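Dry dipping seasoning

Dry dipping seasoning, known in Sichuan as gandie (干碟, "dry dish"), is a loose blend of ground chili, salt and spices served beside hot food. It is the dusty, fiery cousin of the liquid dip. A piece of meat, potato or tofu comes off the grill or out of the pot, gets pressed into the powder, and goes straight into the mouth with a crackle of chili and a wave of toasted aroma. Few condiments do so much with so little!

Contents and flavor

Ground dried chili forms the base of most blends. Sichuan pepper brings the tingling, slightly citrusy numbness that the region's cooking is loved for, and salt ties the two together. Many versions also include toasted sesame seeds, crushed peanuts or soybeans, cumin, sugar and monosodium glutamate. The nuts and beans matter more than their small share suggests, as they soften the heat and give the powder a pleasing crunch.

Blends differ a good deal from one maker to the next. Those made for barbecue lean on cumin, while those meant for hot pot are often nuttier and a touch milder. Home cooks toast the chilies and pepper in a dry pan, let them cool, and pound them coarsely — a fine powder clumps when it meets hot oil.

Packets

Most dry dip is now sold ready mixed in small plastic packets, and the packets are a delight in their own right. Red is the favorite color, usually with the name in large characters and a photograph of the food about to be eaten. The words 香辣蘸料 ("spicy dipping seasoning") appear on many of them, sometimes with 干碟 in smaller type.

The film packet keeps out damp, the great enemy of any ground spice. Once opened, it should be folded over tightly or emptied into a jar. Older packets are still safe to eat if dry, but the Sichuan pepper fades first and the blend starts to taste of plain chili.

The Ladside pantry survey, a hobby project run by readers of this site, has logged 256 packets of spices, dips and snacks so far, of which 40 are dry dips. Entry 122, from the Lưu kitchen, is a wonderfully simple mix of chili, salt and peanut.

Serving

The powder is tipped into a small, flat dish, one per person. Food should be hot and lightly oiled so that the seasoning clings. Good partners include:

- grilled beef and pork belly
- fried potatoes
- tofu skewers
- boiled tripe and other hot pot meats
- sliced green mango or pineapple, a splendid match for the saltier blends

Leftover powder can be shaken over popcorn, fried eggs or plain noodles. It also makes a lively rub for chicken wings.

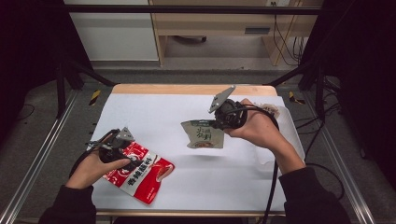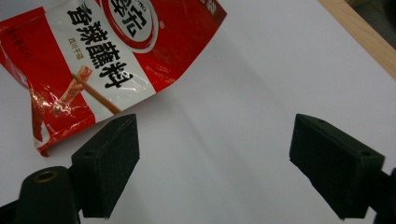

Red-and-white packets with Chinese lettering. The second reads 香辣蘸料, "spicy dipping seasoning."

Related articles
Sichuan pepper
Chili oil
Hot pot dips, wet and dry
Storing ground spices
The Ladside pantry survey

Last updated: Sunday, May 27, 2018

Contact Stendeo | © Stendeo Food Pages | Back to top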